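Trimden Equipment Service: Notes for Departments
2021-07-16

Server and workstation refurbishment at Skillach

Departments which returned computing equipment in March are advised that the first stage of inspection at the Skillach workroom is complete. The service received 213 machines, and 26 of these have been set aside for parts. The remainder will be assessed for reissue to teaching rooms, the print office and the archive at Skultau.

The present stage concerns the larger machines, which are opened individually so that processors, sockets and memory slots can be inspected before any parts are ordered. Processor markings are entered on the equipment record together with the asset label of the machine. Departments that kept their own records of upgrades are asked to send them to the equipment desk, as several of the central records predate changes made locally.

Processors, boards and memory slots:
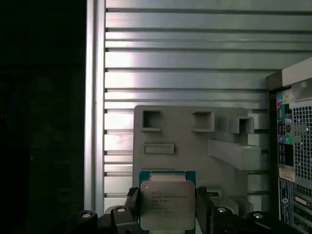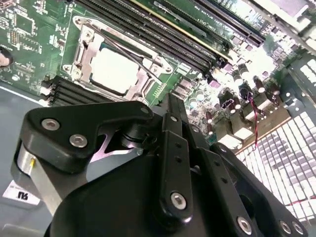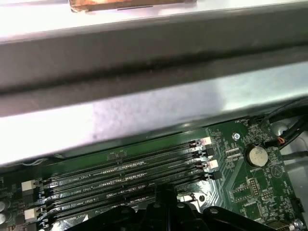

Memory remains the most common reason for delay. Modules of differing sizes and speeds were fitted over the years, often without a note being made, and a machine cannot be reissued until a matching set has been found for it. Any department holding spare server memory is asked to return it in an anti-static bag, marked with the name of the machine from which it was taken. Loose modules should not be sent through the internal post.

Colleagues are also reminded of the arrangements for returning equipment. Power leads and mounting rails should accompany the machine. Covers should be left in place and screws should not be removed. Where a processor has already been taken out, it should be packed separately in a rigid case, and the socket should be fitted with its protective cap. Bent contacts in a socket are seldom repairable, and the cost of a replacement board is charged to the returning department.

Storage drives are handled under the data disposal procedure and will not be accepted at Skillach. They should be taken to Room 6 in the Kravets Building, where a receipt will be issued for each drive. The receipt must be kept with the department's inventory papers until the machine has been formally written off.

Requests for reissued equipment may now be submitted on the usual form. Applicants should state the intended use, the room in which the machine will be kept and the name of the person responsible for it. Priority will be given to requests carried over from the previous round. Machines are issued without a display, and keyboards are available from the equipment desk on request.

Enquiries should be addressed to Orest Kostiuk at the equipment desk, extension 2218.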